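The Case for a Smaller Cutlery Drawer

By Nuria Barroso

The drawer in Elba Zapata's kitchen used to stick. It held three generations of forks, a melon baller, two sets of plastic picnic spoons and the takeout chopsticks she had been saving since she moved to Cestdale. One evening in April she pulled it too hard and the front came off in her hand.

"I had it glued back by dinner," she says. "Then I looked at what I was about to put back in."

Zapata rents the upper floor of a house on the Polgate side of town. Her kitchen has one sink, one window over the counter and no dishwasher. Everything in that drawer gets washed by hand, and most of it never got washed at all, because it never got used.

She emptied it onto the counter and started again. The method she settled on is simple. Wash every piece, dry it, and put back only what you have reached for in the past month. The rest goes in a box under the bed for 3 months. Whatever is still in the box after that leaves the house.

The washing took longer than she expected. Wood and plastic don't dry at the same speed as steel, and a wet chopstick put away in a closed drawer will smell within a few days. Zapata drains what she can in a basket with holes in the bottom and spreads the overflow on a towel.
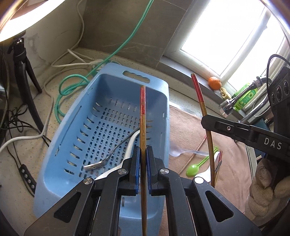 A fork in the blue drying basket, with plastic spoons on the pink towel next to it and red-topped chopsticks close by.

Florian Berchtold, who builds kitchen cabinets at Aebischer, a small workshop outside Cestdale, hears the same complaint from most of his customers. They ask for a wider drawer. He usually measures the one they have first.

"A drawer 740 millimeters wide is plenty for a family," he says. "I've put in bigger ones, and a year later they're full too."

Berchtold prefers loose dividers to fixed trays. Long things such as chopsticks and serving spoons go along one side, where they can lie flat. Forks and knives get the front. He leaves one section empty when he hands over a kitchen and asks the owners to keep it that way through the first winter.

Plastic spoons are the hardest pieces for people to part with. They cost almost nothing, they weigh nothing, and there is always a picnic coming. Zapata kept a few and put the rest in the box. She uses them for yogurt and for measuring coffee.

Chopsticks were easier. She matched them by length and by the color at the top, tied each pair with a rubber band, and threw out the ones that had split. Bamboo pairs can be wiped with a little food-grade oil if they start to look gray. Soaking them overnight is a bad idea.

The box under the bed has been opened twice so far, both times for the melon baller. It is back in the drawer now, at the rear, next to the corkscrew.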